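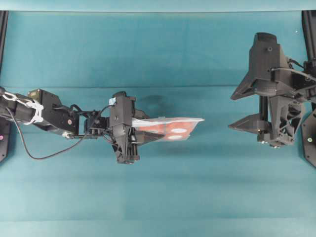 Slide 1. Embalagem transparente na garra esquerda, garra direita aberta.

Bom dia! Sou a Marisol Tamayo, da Stakico, e vim falar de regras de manuseio para embalagem flexível, assunto que me anima mais do que deveria.

(Esperar a sala olhar o slide.)

Perguntar: em que momento o braço esquerdo pode soltar? A regra que adotamos no projeto Namano cabe numa linha: a primeira garra só abre depois que a segunda confirma a pega. Parece óbvio, mas revisamos 2.538 registros de passagem em julho e a confirmação faltava em cerca de 15 por cento deles. Quinze!

Falar devagar aqui:
- Força máxima escrita por tipo de embalagem, nunca "a de sempre".
- Cabo preso ao braço, com folga conferida no curso inteiro.
- Parada de emergência testada no começo de cada turno, com nome de quem testou.

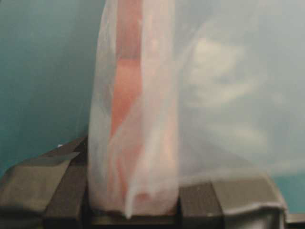

Slide 2. Saco plástico preso pela ponta inferior entre os dedos da garra.

Adoro este slide! Olhem o filme solto à direita, caindo por cima do dedo. O conteúdo rosado mal tem contorno através do plástico. A nossa norma interna pede uma segunda vista sempre que o filme cobre parte da garra, e o pessoal da Julex já copiou o item 9 inteiro (com a nossa bênção).

Contar o caso Quezada se sobrarem 5 minutos. Senão, pular direto para a ficha de registro e distribuir as cópias.

Perguntas. Repetir cada uma no microfone antes de responder.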